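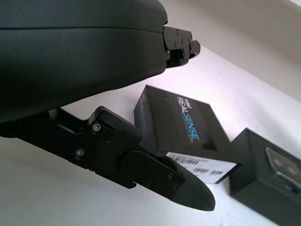 图6-1 深灰色机械臂外壳与黑色夹爪手指

第六章 放进购物车以后

本章内容
6.1 购物车里到底装着什么
6.2 结账流程中的几道门槛
6.3 提醒邮件的时机与口吻
6.4 折扣该不该给,什么时候给
6.5 怎样读懂放弃率

学习目标
读完本章,你应当能够说明“放弃购物车”和“放弃结账”的区别,能够画出一家小型网店从加购到付款的完整路径,能够为它写一组语气得体的提醒邮件,并且在老板问“为什么这么多人不付钱”的时候,给出一个比“再打点折吧”更有用的回答。

引言

前面五章里,我们一直在忙着把客人请进店来。我们谈过搜索,谈过商品标题和图片,也花了整整一章去谈首页上那几块最贵的位置应该留给谁。如果你是一页一页跟着读到现在的,想必已经有点累了,也多半会觉得,客人既然看中了东西,又点了“加入购物车”,剩下的事情总该水到渠成了吧。我教这门课的头几年也是这么想的,甚至把购物车这一部分塞在学期最后一次课里,匆匆讲完就下课,现在回想起来很有些对不住那几届学生。

让我改变主意的是一家叫 Flosura 的小店。店主 Kai Steinbach 卖花种、球根和一些手工花器,店铺开在网上,仓库就在他家楼下。有一年10月,正是球根卖得最好的时候,他写信来问我能不能帮他看看广告投放,说流量一天比一天贵,订单却不见多。我请他先别管广告,把当月的购物车记录导出来给我。他很爽快,当天晚上就发来了,还附了一大段关于郁金香的议论(写得很好,可惜和本章没有关系)。

我们把记录摊开来看,当月每100个装了商品的购物车里,有57个没有走到付款,走到底的是43个。和不少网店相比,这个成绩并不难看,可是 Kai 看了很久没有说话。他以前只看订单数和访客数,中间那一段路在他的报表里是空白的。那57个购物车里有他最得意的几款花器,也有一些挑得非常用心的组合,颜色、花期都搭配好了,看得出挑选的人花了不少时间。

于是我们做了一件很笨的事,装成客人,从头到尾买了一遍。用电脑买一遍,用手机再买一遍,又请他的姐姐用她那部旧手机买了一遍。我建议每一位读者在学完本章之后都照样做一次,不要跳步,也不要用后台账号,就老老实实地填地址、选配送、输卡号。你会发现自己对店铺的了解比想象中少得多。

在 Flosura,我们遇到的第一个问题是运费。商品页上没有写,购物车里也没有写,要到填完地址之后才出现。花器又重又怕碰,运费自然不低,客人辛辛苦苦填了一整页表格,最后看见一个谁也没提过的数字,心里是什么滋味,不难体会。第二个问题是必须注册才能结账,而注册时的确认邮件有时要等好几分钟才到。第三个问题小得多,也更叫人哭笑不得:优惠码的输入框又大又醒目,摆在付款按钮的正上方。没有优惠码的客人看见它,难免要想是不是别人都有,只有自己没有,接着就离开页面去搜索,有些人便一去不回了。

这几处毛病没有一处和广告有关,也没有一处需要花大价钱去修。Kai 把运费估算挪到了购物车页,开放了不注册结账,优惠码输入框则收进了一行小字里,点开才会展开。至于效果如何,我们留到6.5节再谈,到那时你已经知道该怎样读这些数字,也就不会被一个漂亮的百分比轻易说服了。

几个需要先弄清楚的概念

加购,指访客把至少一件商品放进购物车。请注意,加购并不等于打算购买。很多人把购物车当作收藏夹来用,也有人拿它来比价、算总额,还有人是在等发工资。把这些人统统算作“流失的客人”,既冤枉了他们,也吓坏了店主。

放弃购物车,指访客加购之后离开,没有进入结账流程。放弃结账,则指访客已经进入结账流程,填过至少一项信息,却没有完成付款。两者在日常谈话里常常混着用,在本章里我们会严格分开,原因很简单:前者多半和犹豫有关,后者多半和障碍有关,用对付犹豫的办法去对付障碍,往往白费力气。一位客人因为页面在手机上点不动“下一步”而离开,你给他寄再温柔的提醒邮件,他回来以后还是点不动。

观察窗口,指从加购到被判定为“放弃”之间的时间。窗口设得短,放弃率就高;设得长,放弃率就低。本书统一采用24小时,但在实际工作中,家具店和奶茶店显然不该用同一把尺子。阅读任何一份报告之前,请先找到它的观察窗口写在哪里,如果哪里都没写,不妨把报告先放一放。

案例预告:两家店,两种提醒

6.3节会用较长的篇幅比较两家风格迥异的网店。Celtance 卖羊毛毯和围巾,客单价高,客人考虑得久,她们的提醒邮件只有一封,写得像一位熟识的店员顺手留下的便条,里面附有羊毛的洗护说明和客服的直接联系方式,没有倒计时,也没有折扣。Keltholm 卖咖啡豆,客人买得勤、决定得快,他们在客人离开后90分钟发出第一封信,第二天再发一封,口气轻快,信里直接放着回到购物车的链接。

常有学生问我哪一家做得更好,我总是请他们先去想一想,要是把两家的邮件对调,会发生什么。准备花一大笔钱买羊毛毯的客人,刚关掉页面不久就被催促,大概会觉得这家店有些着急;而咖啡豆快要喝完的客人,恐怕也等不及读一篇关于烘焙的长文。提醒邮件的时机和口吻是跟着商品走的,也跟着客人的生活节奏走,这一点我们会反复谈到。

6.4节还会谈到一家名叫 Holanda 的自行车配件店。店主为了挽回放弃结账的客人,给每一封提醒邮件都附上25元优惠券,起初订单确实多了。过了一阵子,老客人们慢慢摸清了规律,先把东西放进购物车,填好邮箱,关掉页面,泡一壶茶等着收券。店主后来花了很大的力气才把这个习惯扭过来,过程相当曲折,其中有几步走得聪明,有几步走得不那么聪明,我征得他的同意,都原样写了进去。

阅读建议

本章各节可以按顺序读,也可以先读6.2节,动手走一遍结账流程,再回过头来读6.1节。有开店经验的读者不妨先把自己店里的加购数、进入结账数和付款数找出来,抄在一张纸上,放在手边。没有店铺的读者可以挑一家自己常去的网店,走到付款前的最后一步再退出来,把每一页上让你停顿过的地方记下来,哪怕只停顿了一两秒。记的时候不用急着分析,也不必替店主想办法,只写“我在这里停了一下”就够了。

数学基础较弱的读者也请放心,6.5节虽然要算几个比率,用到的只是除法。真正费神的是决定用什么去除什么,书里会一步一步带着你做。

课前思考

一、回想你最近一次把商品放进购物车却没有付款的经历。当时你是在犹豫,还是遇到了障碍?如果店家给你写一封信,你希望信里说些什么?

二、请身边一位不常网购的长辈在手机上完成一次结账,你坐在旁边看,不要出声帮忙。记下他或她提出的每一个问题。

三、假设你经营一家卖生日蛋糕的网店,客人必须选定送达日期。你会把观察窗口设为多长?请写下你的答案和理由,学完6.5节之后再回来看看是否需要修改。

6.1 购物车里到底装着什么

我们先从最容易被忽略的一页说起。打开任意一家网店的购物车页面,通常会看到商品名称、数量、单价和一个按钮。店主看它,觉得是一张即将成交的订单;客人看它,心里装的却可能是一份愿望清单、一道算术题,或者一个还没有和家人商量过的主意。要弄清楚客人为什么离开,得先弄清楚他们当初为什么把东西放进来,本节就从加购的几种常见动机讲起。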